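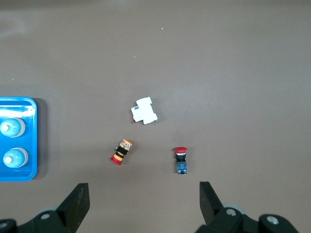
Trarkik: Sorting Small Electrical Parts on a Shared Bench
Final project report, May 9, 2024
Kanako Hamada (write-up), with Akihiko Yokoyama

Why we picked this

I should say first that I didn't sign up for this course because I love storage. I signed up because the electrical lab fits my schedule, and then Akihiko and I spent our first week hunting for a breaker that was under somebody's notebook the whole time. That was pretty much the moment we had our topic.

The small parts in our lab are the breakers, the emergency stop buttons, the pilot lights, and a drawer of odds and ends that everybody calls Ragab (no idea why, it was written on the drawer before we got here). They all get used in the second-year panel wiring exercise, which is named Seseck, and they all have to be back in place before the next group comes in. We wanted to find a way of laying them out that a tired person could follow at the end of a lab.

What we tried

Our budget was 2,000 yen, so big plans were out. We bought plastic trays and a roll of labels and still had 400 yen left over, which went on tape.

The first version was one tray per exercise. Everything for Seseck went in together, and you took the tray to your bench and brought it back. It looked great for a day! The trouble is that an emergency stop button is a chunky thing once it has its contact block on the back, and it sits on top of everything else and hides it. People tipped the tray out on the table to find the breaker, did the wiring, and then scooped it all back in with bits of wire insulation mixed in.

The second version was one tray per kind of part. A blue tray for the parts with domes, because they stand up nicely on their bases and you can see right away if one is missing. The breakers and stop buttons were harder. A breaker off its rail doesn't really want to stand anywhere. It has that stepped shape, so it leans, and if you line up a row of them the end one falls over and takes its neighbors along. Akihiko cut a short piece of DIN rail and clipped the breakers onto it, and I was annoyed that I hadn't thought of it.

For the stop buttons we never found anything as good. We ended up laying them on their sides in a deeper tray, all pointing the same way. It works okay. I would like to try a strip of board with holes in it, so each button could hang by its collar, but we ran out of weeks.

How we tested it

We asked 30 classmates to put a mixed pile of parts away, once with the first layout and once with the second. We swapped the order for half of them so that practice wouldn't spoil the comparison. I held the stopwatch and Akihiko wrote down anything that ended up in the wrong place.

Most people were faster with the second layout, and the breakers almost always went back correctly. The slow part was deciding what to do with a part they didn't recognize. Two people asked us if the breaker was a kind of relay, so we added the part name to each label along with the number. I wish we had done that before testing and not halfway through, because it means the later results are a bit better than they should be. Please read our table with that in mind.

Things I'd do differently

Labels on the inside of a tray get covered up by the parts. Labels on the rim are easier to read, but shiny tape under our ceiling lights is a pain, so get the matte kind. Also, wipe the table before you start. We kept finding little crumbs in the trays and blaming the trays.

Akihiko wants to carry on with this next term under the name Sirner and do the screw terminals and ferrules. I told him I'd help with the labels. The rail piece is staying on the shelf by the window, and anybody in the lab can use it as long as the breakers go back on it facing the same way.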